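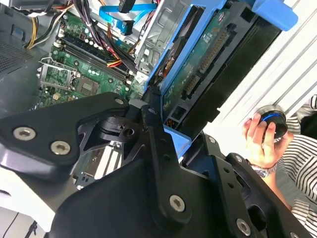 Minor League Hockey

Sunday, April 7, 2024

The Irdale Millers needed one point from their last home game to finish above Kaplan for the first time in six seasons. They took two, in the most Millers way available, by giving up a three-goal lead and then winning in a shootout that lasted long enough for the concession stand to close.

The final was 5-4. The announced crowd was 3,609, a season high at the Fusora Center and a figure nobody in the upper corner sections will dispute, as those sections are usually curtained off and on this night had people in them.

Irdale scored on its first shot, a wrister from the left circle that the Kaplan goalie appeared to be expecting on the other side. The second goal came on a power play that had gone 0-for-20 over the previous five games. It ended the drought with a point shot that hit a Kaplan shin, an Irdale skate and the crossbar before dropping in. The power play celebrated as if it had been drawn up that way. Coaches on the bench were more restrained.

A third goal followed four minutes into the second period, and for a while the evening had the feel of a party. The mascot was on the glass. The organist was taking requests. Kaplan called a timeout, pulled its starter and sent out a backup who hadn't played since the middle of February.

The backup stopped the next 14 shots.

Kaplan got one back late in the second on a rebound that three Irdale players watched with interest. It got another 50 seconds into the third, shorthanded, after a drop pass at the blue line went to no one in a Millers sweater. The tying goal came on a faceoff play that Kaplan has run against Irdale all year and that has now worked in four of the eight meetings. There is video of the other three. There was presumably a session about it.

To their credit, the Millers didn't fold. The fourth line, which had played under five minutes to that point, went out for what looked like a spare shift and put together the best forecheck of the night. A puck was knocked loose behind the net, centered, and whacked in from the edge of the crease for a 4-3 lead with 7:12 to play. Kaplan tied it again with the goalie out and 38 seconds left, and the organist stopped taking requests.

Overtime was five minutes of three-on-three in which both teams seemed to have agreed that possession was the thing and shooting was vulgar. The total was three shots, one of them from center ice at the horn.

The shootout went 11 rounds. Irdale's first three shooters missed the net entirely. Kaplan's first three hit the goalie in the chest, in nearly the same spot. Both teams scored in the fifth and again in the eighth. By the tenth, the benches were down to defensemen who hadn't taken a penalty shot since youth hockey, and it showed. The winner in round 11 came from a stay-at-home blueliner with one goal all season, who skated in at a pace normally seen at public skate, lost the puck off his toe, and watched it slide through the goalie's legs while the goalie waited for a move.

It counts the same as the pretty ones – more, if you go by the noise.

The two points put Irdale in third place in the division and leave Kaplan in fourth, with both teams done for the regular season. They will meet again in the first round, which is the reward for finishing third. It will be a best-of-five, with the first two games in Irdale, the next two in Kaplan and a fifth, if it comes to that, back at the Fusora Center. The season series finished 4-4, and six of the eight games were decided by a single goal. The other two were a 7-1 win for each side, in consecutive weeks, which the standings do not explain.

There is also the matter of the Cumico Cup, the trophy that goes to the winner of the Irdale-Kaplan season series. The rules say that a tied series is settled by total goals. Each team scored 27. The rules then say that the cup stays with the holder, and the holder is Kaplan. So the Millers, having won the game, the shootout and third place, stood at center ice while the visitors' captain was handed a trophy, waved it politely at 3,609 people who had not come to see that, and carried it down the tunnel. The booing was mostly good-natured. A section near the penalty boxes kept it up well into the parking lot.

A word about the goalies. Irdale's finished with 31 saves and had no real chance on three of the four he let in. He has now played 20 straight games, a workload that was supposed to end when his partner came back from a knee injury in January, and then when he came back in March. The club lists the partner as day-to-day. It has done so for 184 minutes of televised intermission programming, by one fan forum's very patient tally.

Kaplan, meanwhile, has a decision to make. The starter has the better numbers across the season and the backup has the better Saturday. The team offered no hint after the game, and goalies tend to be announced about when fans notice which one leads the team onto the ice.

On special teams, the Millers went 1-for-6 with the extra man and gave up that shorthanded goal, so the power play broke even for the night. That is an improvement. The penalty kill was perfect on four tries and has allowed one goal in its last nine games, and if the series turns on anything sensible it may turn on that.

Injuries were light. Irdale's second-line center left in the second period after blocking a shot with the inside of his ankle and came back for the third moving a little gingerly. Kaplan lost a winger to a broken skate blade and, after what looked like a long hunt for the right replacement, got him back for overtime.

Tickets for the first two playoff games go on sale at the box office Tuesday at 10 a.m. Season-ticket holders have until Monday night to claim their seats. The team says up to 1,000 standing-room places will be added on the concourse if both games sell out, a problem the building last faced when it opened its doors. The upper corners will remain uncurtained. The concession stand has been asked to stay open through any shootout, although playoff games don't have them. They go to full 20-minute overtimes until somebody scores, and on current form, fans may want to eat first.

Game 1 is Friday at 7:05 p.m. Parking in the east lot is closed for resurfacing, as it has been since September.

Related

Kaplan clinches playoff spot with a loss and some help
Millers' power play: a timeline
How the Cumico Cup tiebreaker works, and why it may change
East lot resurfacing pushed back again
First-round schedule and ticket information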